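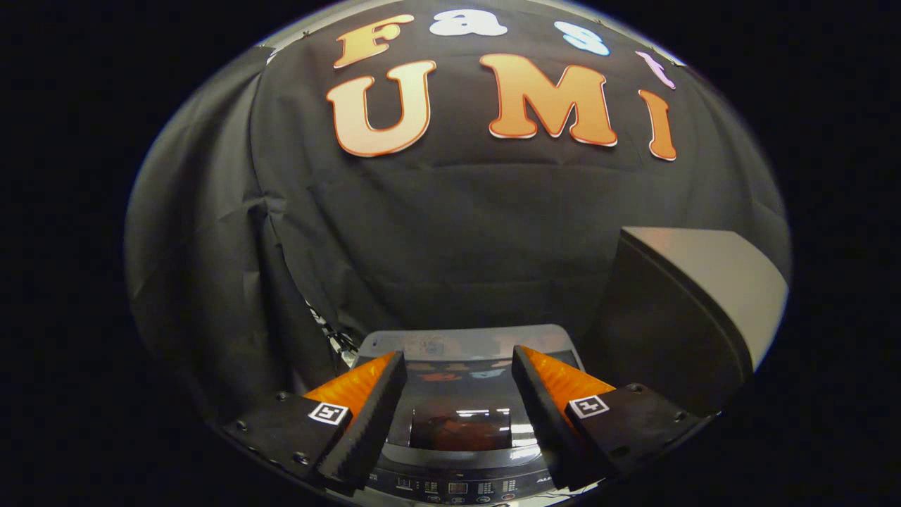

How do you put up large cut-out letters on a cloth backdrop so that people can read them from the other side of a room?

Hang the cloth first, let it drop for as long as you can spare, and put the short word at the top and the important word underneath it at twice the size. Fix every letter near its top edge, stand well back, and move the one that has gone crooked.

Fendden lends out its black cloths, and asks for them back without glitter

Anyone who has been to a prize-giving, a trade morning or a retirement tea in Fendden will have sat facing a large piece of black cloth. It hides the radiators at the Rema Rooms. It has hidden the stage at the old cinema, which was in no state to be looked at, and it once hid an entire buffet until the speeches were over. Until this spring, getting hold of one meant knowing who had it last.

From this month it means filling in a form. The Rema Rooms have opened a lending store for backdrops and display letters in what used to be the cloakroom, stocked mostly by Khosravi Display, the shopfitting firm on the ring road, which is giving up its hire counter and did not fancy carrying it all to the tip. The store holds 70 cloths of various widths and 900 letters of various tempers. It opens on Sunday mornings, when the building would otherwise contain only the boiler and a badminton class.

The letters are the draw. There are plain white capitals for the serious-minded, rounded lower-case ones in pastel shades, and some very large capitals in orange with white outlines that can be read from the car park if the doors are left open. Early borrowers have gone straight past the white capitals. A spokeswoman for the Rooms said the sober sets had been bought in for annual meetings and that so far the annual meetings had all asked for the orange.

A display with "Fast" in small multicoloured letters over a much larger "UMI" shows the general approach. The small word does the job of a raised eyebrow and the big one does the shouting. Against black, pale blue and lavender-pink hold up better than you might think, and orange needs no help from anybody. The store's notice suggests borrowers avoid dark green, navy and brown on a black cloth. Last year's garden show used all three, and a good many visitors supposed the board was blank.

Creases, and what to do about them

Most of the questions at the counter so far have concerned creases. Black cloth is kept folded, because there is nowhere to keep it otherwise, and it comes off the shelf with a grid of lines across it like a road map. Borrowers take this personally. Several have asked whether the store could iron the cloths before lending them, and have been shown the store's iron, which is the size of a bar of soap.

The advice on the form is to hang the cloth the evening before and go home. Much of the creasing drops out by itself overnight. What is left can be gathered into folds on purpose, so that it looks like drapery and people compliment you on it. A cloth that is wider than its rail is easier to deal with than one that has been pulled flat, as a flat cloth shows every line and also tends to ping off at one end during the opening remarks.

Bunching the spare cloth to one side is allowed. Cutting it is not. The form says this three times, the third time in capitals, after an incident with a narrow doorway and a pair of kitchen scissors that the Rooms are now content to call a misunderstanding.

Letters go on last. The weight of them pulls the cloth a little, and anybody who lines up the top row with a spirit level and then adds the bottom row will find the top row has sagged. It is quicker to put the heavy word up first, let it settle, and fit the light one in above it. Letters that overlap a clip can be left as they are. From the third row of chairs it cannot be seen, and from the first row everyone is looking at the biscuits.

On the matter of vowels

The store has run short of vowels. Khosravi's stock was built up over years of closing-down sales and grand reopenings, and so is rich in S, L and E and rather poor in everything else. There is, for reasons lost to history, a great deal of Q.

The orange capitals are worst hit. A set was meant to cover any reasonable message, but the town's messages have not been reasonable. A request for CONGRATULATIONS ON YOUR RUBY ANNIVERSARY was met in part. The couple were offered RUBY in orange and the rest in assorted white, and are said to have been gracious. A choir that wanted HALLELUJAH was asked if it could manage with one L fewer and declined on grounds of doctrine.

Borrowers are now encouraged to keep to a short word, and to ring before promising anyone a long one. Three capitals on one row sit very comfortably on a medium cloth. Seven can be done with patience. Above that the ends begin to wander off round the sides of the rail, and the display has to be read in instalments.

Replacement letters are on order from Flodevier, which makes them to size. The Rooms have put 600 pounds towards the order out of the tea money, and would like it known that this was a lot of tea. The new letters should arrive in time for the summer fête, assuming that the man with the van can be persuaded that the cloakroom has a door. It does, at the side, behind the bicycle rack.

What it costs

A cloth is free for a weekend if it comes back folded, and five pounds if it comes back in a carrier bag. Letters are 85 pence each, whatever the size, which has given rise to a certain amount of haggling over whether an exclamation mark counts. It does. An apostrophe is free, the store having taken the view that people should be helped to use them and not charged for trying.

Schools and clubs in the town pay nothing for either. Clips are lent in a tin, and the tin must come back too. Some 40 minutes should be allowed for putting a display up with two people, or an hour and a half with four, the extra time being taken up by opinions.

Sticky tape is forbidden on the cloth and tolerated on the letters. Glitter is forbidden throughout. The store inherited one cloth that had been used at a New Year's dance, and although it has been shaken, beaten and hung from an upstairs window in a gale, it continues to sparkle faintly under the lights. It is available to borrowers who would like that sort of thing, at no charge, and they are invited to keep it.

Reaction

The reaction in the town has been warm, by Fendden standards. The library has booked two cloths for its reading week. The bowls club has asked for one in a lighter colour and been told that they come in black. A letter to the parish newsletter complained that a public building was being used to store curtains, and was answered the following issue by another pointing out that the same building had been used to store a hovercraft for most of a winter, without a word from anybody.

The badminton class has objected to the opening hours, or at least to the queue, which runs along the back of the court. A compromise has been reached by which borrowers wait in the corridor and shuttlecocks that end up in the letters are returned without comment. One turned up last week in the box marked Q, where it might have stayed for years.

Khosravi Display said it was pleased to see the stock going to good use and that it did not want any of it back. The firm has offered to show borrowers how to fold a large cloth between two people, a skill it describes as easy and which those who have tried it describe in other terms. The first session was due to be held in the main hall but had to be moved to the car park, as the hall had been let to a christening with a very wide backdrop.

Borrowers should bring proof of address and, if possible, someone tall. Forms are at the front desk of the Rema Rooms or can be collected from the library, where they are kept under the counter next to the bus timetables. Cloths and letters must be returned by six on the Monday after hire. Spare vowels of any colour will be gratefully received at the side door.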